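3.2 Leak testing of crimped hose assemblies

Hose assemblies for the pressure tests were made up from a single lot of Gedska low-pressure fuel hose with a nitrile inner tube and a braided polyester cover. Each length was cut square with a guillotine cutter, blown out with dry air, and fitted with a straight steel end at both sides. Collars were closed on the Arnora bench press using the die set listed by the hose maker. Finished collar diameter was measured at two points 90 degrees apart, and any assembly outside the stated limit was set aside before filling.

A total of 277 assemblies passed this check. They were divided between the two test fluids, a reference gasoline and the same gasoline blended with ethanol, and soaked at room temperature with both ends capped. Four assemblies from each group were held back unfilled as controls and stored in the same cabinet. 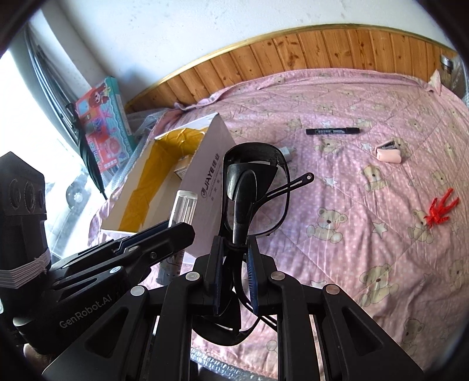
Figure 4. Two-jaw gripper with ribbed pads closed on a glossy black plastic part.

After soaking, the assemblies were drained and moved to the Mokgethi rig, where pressure was raised in steps and held for 680 seconds at each step. A leak was recorded when fluid was visible at the collar or when the line lost pressure faster than the rig's own baseline loss. Assemblies that leaked at the first step were taken apart and the inner tube was inspected for cuts left by the barb.

Most leaks began at the collar end and not along the body of the hose. In the ethanol group, 47 assemblies leaked at or below the third step. The inner tubes of these had taken a permanent set under the collar, and the depth of the set increased with soak time. Collars near the upper diameter limit leaked earlier than those near the lower limit in both fluids, though the spread within each group was wide.

The Drutden procedure calls for a second crimp after the first heat cycle. This step was left out of the present work so that the effect of soak time could be read separately. Its influence on tube set is taken up in Section 3.3, together with the results for the heated assemblies.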